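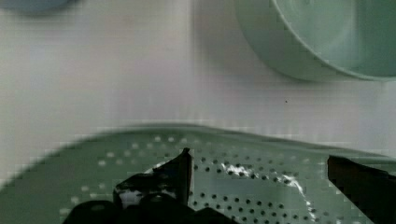

14

Speaker notes - "The water we cook in"
Josée Perron, evening talk at Flillavholm, November

Start at 7 p.m. Wait until the people at the back have found a chair. The hall has 88 seats and the ones near the door are noisy. Speak slowly in the first minute, I am always too fast there.

Opening

Good evening, and thank you for coming out in this weather. I will speak tonight of something that most of us pour into the sink every day. It is the water in which we boiled the potatoes, the pasta, the beans. I worked for many years in the kitchen of a canteen called Lapointe, and I have poured away a great deal of it myself, so please do not feel accused.

On the first slide there is a green utensil with holes and a round bowl of pale green. For me the whole talk is between these two. The holes let the water go, the bowl can keep it.

(Pause. Next slide is only text.)

How I came to the question

At Lapointe we had a new manager who put a meter on the kitchen tap. It was for the bill. After one year he showed us that 4,000 liters had gone into the large pots. This was the water for boiling alone, without washing and without drinks. I remember that the cook beside me did not believe it and went to look at the meter herself.

We started with the potatoes. We had been covering them with a whole hand of water above the top, as we had all learned it. We tried with just enough to cover, and a lid that closes well. The potatoes were the same. The pot also came to the boil sooner, on our old stove 14 minutes sooner for the largest pot. So the first lesson is simple: use less, before you think of what to do with the rest.

Ask the room: who measures the water for pasta? Wait for hands. Do not make a comment on it.

Pasta water

Here I go a little slower, as it is the part people write down.

Pasta gives starch to the water. When there is less water, the starch is stronger, and the water is cloudy and a bit silky between the fingers. This is what you want in a sauce. Take out one cup before you drain. Take it before, I repeat this, I have forgotten it more times than I can say, standing there with a colander and an empty pot.

You can cook a packet for a family in much less water than the packet tells you. At home I weigh 1,000 grams of water for a small portion for two, with long pasta in a wide pan. You need to stir it in the first minutes or it will stick together. With a tall narrow pot I would not do it.

Be careful with salt. If you use half the water, use half the salt or a little less. The water that goes in the sauce is already salted, so taste the sauce at the end and only then add more.

(If somebody asks about oil in the water: I do not use it. The sauce slides off. Say this in a friendly way, there is always one person whose mother did it.)

Potato water

My favorite, and the least known here. In Zimow, where my husband's family lives, the potato water goes into the bread. His aunt would not understand why you would throw it away. The bread becomes softer and stays good for one more day.

How to do it: peel the potatoes and wash them well, boil them without salt or with very little, and let the water cool until it is lukewarm. If it is hot it will kill the yeast. Then use it in place of the plain water in your recipe, the same amount. The dough may brown faster in the oven, so look at it ten minutes before the time.

It is also good for a gravy or for a soup with leeks. I would not use the water from potatoes which have gone green or have many sprouts. Those potatoes I do not eat either.

Tell the story of the first loaf: I was too proud to ask the aunt, I used the water straight from the pot, and we had a flat thing that we gave to the hens. Keep it short. Last time this story took too long and I had to hurry with the beans.

Beans and chickpeas

Two different waters, and people mix them up.

The soaking water is the one from the night. I pour it away, or it goes to the garden. The cooking water is the other one, thick and brown or golden. Keep this one. Beans kept in their own water in the fridge do not dry out, and the water gives body to a soup with no cream at all.

Red kidney beans need a real boil at the start, at least ten minutes with strong bubbles. Please say this clearly even if the room knows it. A slow cooker alone is not hot enough for them.

The water from chickpeas can be whipped like egg white. I have made meringues with it two times. One time they were beautiful and one time they were not, and I still do not know what I did different. Perhaps a little fat in the bowl.

Vegetable water

Short section. Water from carrots, peas, green beans and corn is sweet and light. I use it for rice. Water from cabbage and broccoli is strong, and after one night in the fridge it has a smell that the family will discuss. Water from beets will color everything, including the cloth you hold in your hand.

Some of the vitamins go out of the vegetables and into the water. This is true for vitamin C and some of the B group. But vitamin C does not like heat and time, so do not promise people that old vegetable water is a medicine. I was asked this last year and I answered too quickly.

Steaming is of course another way. I have nothing against steaming. It is simply a different talk.

Keeping it

Cool it fast, in a flat dish or in a bowl that stands in cold water. Then into the fridge with a cover. I keep it two days, three at most for the bean water. In the freezer it will keep for months, but write on it what it is. In my freezer I once had six boxes of gray ice and no idea which was which.

We used the Brirnix boxes at Lapointe, the flat ones, because they stack well. Any flat box with a lid will do. Do not fill it to the top, water needs more space when it freezes.

Plants

People like this part, so I keep it near the end.

Unsalted water only, and cold. Salted water will harm the plant after some time, even if nothing happens in the first weeks. The starch can make the soil of an indoor pot smell sour, and little flies come. I give it outside, to the currants and the roses, and I give plain water the next time.

Questions I should be ready for

- Is it worth it for one person alone? In money, very little. I do it mostly for the taste. Say it openly.
- Can you start pasta in cold water? Yes for dry pasta, if you stir. Not for fresh.
- Rice water? If you boil rice in much water and drain it, I pour this one away. I cook my rice with the measured amount, and nothing remains.
- Can one boil the eggs and then use that water? I do not cook with it, the shells are not so clean. When it is cold it may go to the garden.
- Hard water, as here in Flillavholm? Beans take longer. A pinch of baking soda in the soaking water helps, but not more than a pinch or they will taste of soap.

Before closing

Show the bread. Two loaves, one made with potato water and one with tap water, both baked this morning and cut in the same thickness. Put them on the table by the window with the knife and the butter. Do not tell which is which until people have tasted - last year I said it too early and everybody was polite.

The recipe sheets are in the blue folder. The potato bread is on the front, the bean soup on the back. On the old sheet the oven temperature was missing, so take only the new ones.

Thank the hall. Ask people to push back their chairs. The lights at the side must be off by 9 p.m.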